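How to block out a game level before you make any art for it

I have read a lot of level design tutorials and most of them start with mood boards. I don't trust mood boards. I made a very nice one for the second area of Plastlow, with fog and pine trees and a chapel, and then I built the area and it took a player 14 seconds to cross it with nothing to do. So this page is about gray boxes. You need an engine, any engine, and a character who can walk and jump.

Before you start

Write down your character's numbers: walk speed, jump height, jump distance, camera height. If these aren't final, stop and make them final, or close to it. People will say you can tune movement later. You can, and then you get to rebuild every gap and every ledge. I changed the jump in Plastlow by a small amount in April and had to go back through 60 platforms by hand.

I keep the numbers in a text file next to the project. There are plugins that will store them for you and snap geometry to them. I tried one called Ondrejka and dropped it when it rounded my ledge heights without asking. 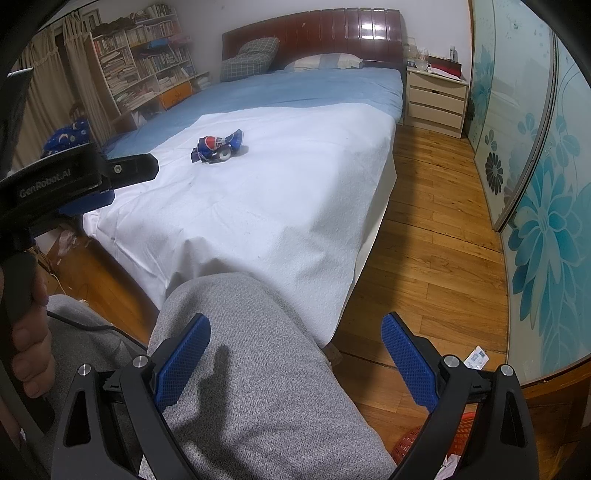 Step 1. Draw the path as one line

Use paper. Draw a start, an end, and the line a player takes between them. Mark every spot where the player has to decide something or do something. If you have a long stretch of line with no marks, shorten it. Don't plan to fill it with scenery later. Scenery won't save a corridor.

Side paths come after the main line works. A lot of designers swear by loops and shortcuts, and I like them as a player, but a loop built around a dull route just brings you back to the dull route.

Step 2. Build it in boxes

Cubes, ramps and cylinders only. One gray for floors, a darker gray for walls, and one loud color for anything the player can use. I'd leave lighting alone except for a single sun. The default sky is fine.

Put your character in a doorway early on and look at it. Doorways that match real ones feel tight with a camera hanging behind the player's back, so go wider and taller than seems right. How much wider depends on your camera, and I'd be suspicious of any page that gives you one ratio for all games.

Step 3. Walk it 10 times

Not twice. Ten. Walk it, run it, try to leave it. By the sixth run you'll be bored, and the places where you get bored first are worth writing down. I also try to get stuck on purpose, by jumping into every corner where two boxes meet.

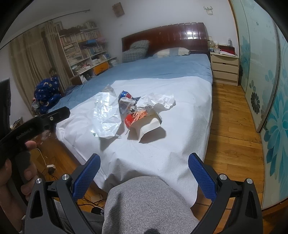 Step 4. Add landmarks, still in gray

A landmark is a big shape the player can see from several places and use to work out where they are. It has to read as a silhouette. Make it tall, or make it the only round thing in a square area, and check it from each decision point on your paper map. The same idea works indoors at a smaller size, where furniture does the job: a big bed with a glossy reddish-brown headboard against a plain white wall tells you which end of the room you're facing, and a crumpled plastic bag lying on the white cloth in front of it tells you nothing about direction. Small clutter is set dressing. Leave it for the art pass.

If you find you need an arrow or a glowing trail, your landmark is in the wrong place. Move it and test again before you give in.

Step 5. Hand it to someone and keep quiet

Danica Kollár tested the gray version of my harbor level for Trullaron. She walked straight past the main gate and spent several minutes trying to climb a crane I had put in for scale. I wanted very badly to say something. The gate had the loud color on it and everything. It was also behind her when she came down the stairs, so of course she missed it.

Write down where testers stop, where they turn around, and what they try that doesn't work. I don't put much weight on what they say afterward. Most people are polite, and "it was fun" about a room full of gray boxes should make you wonder.

What about heat maps?

Plirotum will log positions for you and draw a heat map. I used it on one level and got 581 dots, most of them at the spawn point where people were reading the controls. It may pay off with a big team and a lot of testers. For one level and a few friends, sit in the room and watch.

When to stop

Stop when a new tester gets from start to end without asking you anything, and the boring spots on your list are gone or shorter. Save a copy of the gray version before the art goes in. You'll want to go back to it when somebody puts a tree in front of the gate.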